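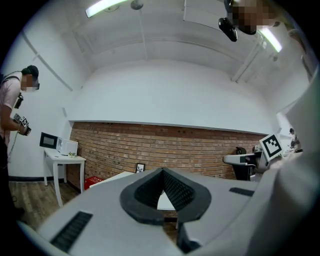 Brick wall, arched white ceiling, microwave on its own little table.

Shamim Ansari
14th October

OK so a few people asked about the room after I wouldn't shut up about it last week. Thread, because I have opinions about brick and lighting and where a microwave should live.

First thing anyone says when they walk in is "ooh, brick." And yes! It's the whole reason I said yes to the Nudgate building over the place on Mughal Street, which had better parking and carpet the color of oatmeal. I'd pick the brick again.

The microwave gets its own small white table over by the wall. We used to keep it in the hallway and people would wander off with their soup and not come back for 15 minutes. In here you heat your lunch and you're still in the conversation. The smell of fish is a separate thread.

Ceiling: love the shape, don't love the tubes. They're bright, which is good for working, and they make everybody look like they slept in a bus station, which is less good. I priced out softer lights from Trukel and it came to 400 for the room before anyone even gets on a ladder. So, tubes. 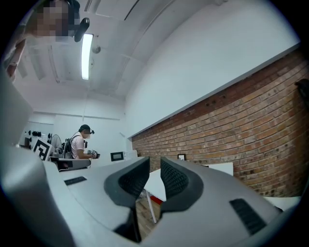

Lights on, and the brick going all the way back.

I go back and forth on the plain white wall above the brick. My sister says hang something big up there. I say leave it alone, the brick is busy enough. She sent me a link to a giant clock anyway.

Ducts and beams I've stopped noticing. The first week I wanted to box everything in and paint it. Now I'd miss them, I think?

Small black picture frame — found it at the Gustetlow flea market in August, paid 2 dollars, carried it home on the train in my lap. It's meant to go up on a hook. I have the hook! I just keep leaning the frame against things and liking how it looks, so the hook is in a drawer somewhere.

And the white table, which I have to defend because someone called it "very dentist." It wipes clean. You can see a paper clip from across the room. Pink shirt, black folder, anything at all looks good against it. I'm keeping the dentist table.
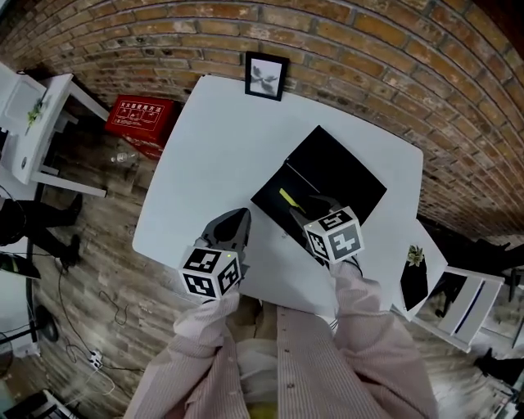 Folder open on the white table, the frame leaning at the far end.

Table rule, if anyone wants to steal it: one job out at a time. If the folder's open, the mugs and the mail go somewhere else. I got this from my mother, who ran a sewing business off a kitchen table and could clear it in the time it took to boil rice.

Highlighters are the weak point. I buy a pack, I put them in the cup, and by Friday the cup is empty and they're living in folders and coat pockets. Taking suggestions.

The little green plant on the side table is my favorite thing in the room. Small, cheerful, asks for almost nothing. I'd like a bigger friend for it by the brick if anyone's giving away a rubber plant — I'll come pick it up.

Next on my list is the cables on the floor. I've watched a bunch of videos and bought a roll of those sticky clips, so wish me luck this weekend. Will post when it's done, or when I've given up and bought a rug.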